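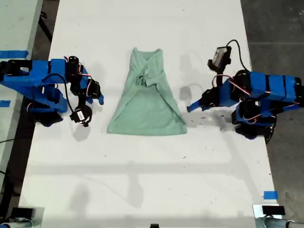
4.3 Deciding when a fold is finished

Folding policies are usually judged on how they fold. Ours was also judged on whether it knew when to leave off, and for most of the spring it did not. The first Madigan controller would square up a shirt, hover over it, and then go back in to improve a sleeve, in the manner of a guest who has said goodbye and is still standing in the hall. Several good folds were lost this way. The action model had seen only demonstrations that ended with the arms parked, and since the recordings were trimmed at that point, it had almost no examples of doing nothing.

We therefore split the decision from the motion. The policy proposes a chunk of joint targets for both arms, and a small separate network, the stop head, looks at the overhead view and returns one number between 0 and 1. When the number stays above a threshold for nine consecutive frames, the chunk is thrown away and both arms retreat. The first version used a single frame, and the arms retreated whenever a gripper's shadow happened to give the shirt a tidy edge.

Figure 4. Overhead view of a fold in progress on the two-arm station. The sleeves appear tucked in and the lower edge is straight, but the garment still widens from shoulders to hem and the fabric at the collar is bunched.

States like the one in Figure 4 gave us the most trouble. A rule based on covered area likes them, because the outline is compact and the hem is straight. A rule based on symmetry likes them even better. Neither has ever had to put a shirt in a drawer. The stop head was trained on 600 labelled stills, and we made a point of choosing those where the area rule and the human labeller disagreed. The labels were supplied by Zhenhua Fang and one of the authors, who also disagreed with each other, chiefly about collars. Where they could not settle a case we dropped it, which cost us 118 further stills and part of an afternoon.

Collar wrinkles deserve a separate remark. Our depth-free pipeline sees them as dark creases, and so it sees any dark crease as a candidate collar. Pale garments on the white table are the awkward case: the outer edge is faint and the wrinkles are the strongest feature available, so the segmenter attends to the one part of the shirt we would like it to ignore. Normalising contrast inside the garment mask helped. Raising the resolution did not, though it made the failures nicer to look at.

The retreat itself is scripted. We tried learning it and found that the arms picked up a habit of brushing the fabric on the way out. The script lifts each wrist first and only then swings the arm outwards, at half the usual speed, and takes around 500 milliseconds longer than the learned version. It is the least interesting code in the Nokdale repository and has had no bug reports.

One limitation remains open. The stop head has no notion of effort, so a shirt that is slightly wrong and hard to fix scores the same as one that is slightly wrong and needs a single tug. The Gastcombe planner described in Section 5 takes the score as an input and attempts to estimate what another move would cost. Until it is fitted, the system gives up after a fixed number of chunks and reports the fold as incomplete.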